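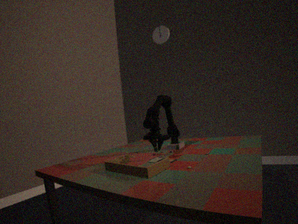
Section 4. First Use and Filter Care

Read this section before you connect the Hutenero countertop water filter to your faucet. Set-up does not require tools. Keep the box until you have checked that all parts are present.

Parts supplied
Filter housing with lid
Filter cartridge, sealed in film
Diverter valve with two adapter rings
Inlet hose (white) and outlet hose (blue)
Spare O-ring, taped inside the lid

4.1 Before you start

The filter is made for cold, treated tap water. It will not make well water or pond water safe to drink. If your home has a water softener, connect the filter to an unsoftened cold line where you can.

Caution: Do not run hot water through the cartridge. Hot water damages the carbon block, and a cartridge damaged this way is not covered by the warranty.

The diverter valve does not fit pull-out sprayer faucets or faucets with a built-in sensor. Owners of these faucets should order the Wedilitz under-sink kit, which has its own manual.

4.2 Fitting the diverter valve

1. Turn off the faucet. Unscrew the aerator from the end of the spout by hand, turning it clockwise as seen from above.
2. Take out the old washer if it has stayed in the spout.
3. Hold the diverter valve against the threads. If it does not catch, try an adapter ring.
4. Screw the valve on until it is snug. Do not use pliers.
5. Push the white hose onto the side port of the valve until it stops, then slide the collar over it.

Note: If the valve drips at the threads, take it off, seat the washer flat, and try again. Thread tape is only needed on worn spouts.

4.3 Installing the cartridge

1. Wash your hands.
2. Turn the lid counterclockwise and lift it off.
3. Check that the O-ring sits in its groove with no twists. Wet it with a little tap water.
4. Remove the film from the cartridge. Leave the white end cap in place.
5. Lower the cartridge into the housing with the end cap facing up. Press until you feel it seat.
6. Put the lid back on and turn it clockwise until the two arrows line up.

4.4 Flushing

A new cartridge gives off fine black dust. This is carbon and it is harmless, but it should be rinsed out before you drink the water.

1. Put the blue hose in the sink.
2. Open the cold faucet halfway and pull the diverter knob.
3. Let the water run for 30 minutes. Check the lid and both hoses for leaks during this time.
4. Fill a clear glass. If the water is still gray, keep flushing until it runs clear.

Cloudy water that clears from the bottom of the glass up is only trapped air. It may come and go for the first few days.

4.5 When to change the cartridge

Change the cartridge after 3000 liters or six months, whichever comes first. Homes with a lot of sediment in the supply may need a new one at 1000 liters. A slow flow is the usual sign.

The counter on the lid shows liters used. To reset it after a change, hold the button until the display shows 0. If the display is blank, replace the coin cell under the rubber flap.

Caution: Do not wash or boil a used cartridge to make it last longer.

4.6 If you go away

After two days without use, run the filter for one minute before drinking. For longer trips, take out the cartridge, throw it away, and leave the housing open to dry. Do not let the unit freeze, with or without water in it.

4.7 Ordering parts

Replacement cartridges are sold singly and in pairs. The O-ring is part no. 163. Have the serial number from the base of the housing ready when you order.

Cleaning the outside of the housing is covered in Section 5.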